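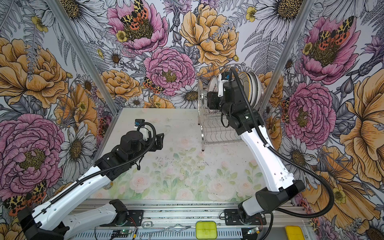
How to load a two-tier dish rack so the plates dry well

Posted 29 May 2022 by Imelda Manalastas

When I moved to Jovthorpe I had no dishwasher, and I still have none. For a long time I put the plates in the rack any way they would go, and in the evening I found water on the rims and a wet ring on the table. Slowly I learned a better order. It is simple, but I write it in small steps, as I wish someone had written it for me.

What you need

A wire dish rack with two levels. In mine the plates stand in slots on the upper level, and the lower level has wire dividers.
A tray or a thick towel to go under the rack.
One dry cotton cloth.

Step 1. Choose the place

Put the rack near the back of the table or counter, so you have free space in front for your hands. Press gently on each corner. Thin wire legs can bend a little with the years, and then the rack rocks each time you add a plate. If one leg is short, fold a piece of cardboard and put it under the foot.

Step 2. Wash in the order of loading

Wash the large dinner plates first, then the side plates, then bowls, and cups at the end. The big plates need the best slots, and it is annoying to move everything when they come last.

Step 3. Fill the upper level from one end

Hold the plate by the rim and let it drip over the sink. Then lower it straight down into the slot until it touches the wire at the bottom. Do not push it from the side, it can hit the next plate and chip. Start at the end which is far from your working hand and come toward you.

All the plates should face the same way. When two plates face each other they close like a shell and the water stays inside.

Step 4. Give space to the heavy ones

If you have enough slots, leave one empty between dinner plates. With thin side plates I use every slot. Plates with a colored or raised rim I put where nothing rubs on them - my mother's set from Dobos lost some of its yellow line this way, before I was careful.

Openwork plates, with the small holes, go at the back. Water hides in the holes, so shake them a little more before you put them down.

Step 5. Use the lower level for small things

Saucers and small lids stand between the lower dividers. Load this level after the upper one has dripped for a few minutes, otherwise the small things get wet again.

Step 6. Wait, then finish with the cloth

I leave the rack for 45 minutes. Then I take the plates out one at a time, lifting straight up, and wipe only the foot ring on the underside. Empty the lower level last. Dry the wire also, mostly at the joints, where rust begins.

Once a month I wash the rack itself with warm water and vinegar. In November, when my kitchen is cold, I do it 2 times.

Comments (4)

Gervasio Zúñiga: I always loaded mine face to face. Changed it last night and the plates were dry by breakfast. Thank you!

Lilibeth Dizon: What do you do with deep soup plates? They lean on the next one and touch.

Imelda Manalastas: Lilibeth, I leave two empty slots after each soup plate, and I put them all at one end.

Marites Layug: The cardboard under the foot gets soft at my house. I cut a piece from an old rubber mat and it has stayed.

Contact | Copyright 2022 Imelda Manalastas | Back to top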